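plaidmoth
Just got back from the Farnden fabric swap and I'm buzzing! Came home with 14 yards of tartan for 2 bucks a yard. Red plaid is my favorite thing on earth.

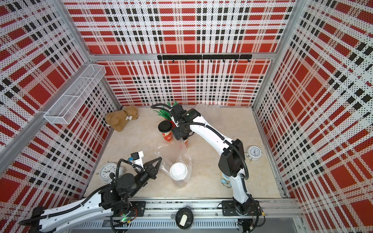
Anyway, I want to make curtains. Do I really need to match the stripes at the seams?

estetti_fan
Yes! Always. Buy an extra repeat and pin every bar.

hemline114
Disagree. Gathered curtains hide it, so skip the pinning and enjoy your evening :)

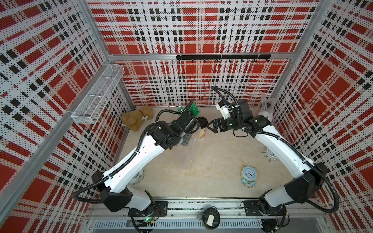
plaidmoth
Trying it matched first!

Contact | © Skarovville Sewing Board | Back to top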